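### 3.2 Surface choice and crumb visibility

Participants in the first round of the survey were asked how often they wiped down the surface where they prepared food. Of the 1567 households contacted in Rellthorpe and Nosero, 1336 returned a complete form. Most said they cleaned the counter after every meal, but the diaries kept over the following 8 weeks showed a lower rate, mainly in homes with patterned or dark worktops. Bodnár and Núñez reported a similar gap in their earlier pilot in Zaton, where people with plain white counters wiped them more often and also used more cleaning product per week.

We think the gap comes partly from what people are able to see. On a plain light surface, coffee grounds and toast crumbs stand out at once. On a dark stone pattern with pale veins (Figure 2), flour and salt can be mistaken for part of the pattern, and several respondents wrote that they found spills by touch. One Nosero respondent kept a lamp at the back of the counter for this purpose and switched it on before washing up. 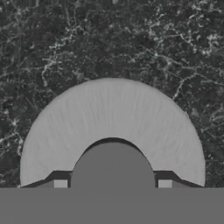

**Figure 2.** Dark marble-like surface with branching white and pale gray veins. Computer rendering.

The diaries also let us separate habit from visibility. Households were grouped by the main trigger they gave for cleaning: a fixed time, the end of a task, or noticing dirt. Those in the first two groups showed little difference between light and dark counters. Those in the third group cleaned less often when the counter was dark or patterned, and the difference was larger in the evening, when most kitchens were lit by a single ceiling fixture. We did not measure light levels in the homes, so this last point rests on the respondents' own notes.

Household size had a smaller effect than we expected. Homes with young children cleaned more often regardless of surface. Homes with one adult varied widely, and a few of them left whole weeks of the diary blank. We treated a blank week as missing data and did not count it as a week without cleaning. Coding blank weeks as zero, as Thakur did, would widen the gap between light and dark counters but would not change its direction.

Product use was recorded by weighing the spray bottle at the start and end of the diary period. Refills were a problem here. Respondents were asked to note each one, but some bottles came back heavier than they had gone out with no refill on record, and these were dropped from the analysis in Section 4.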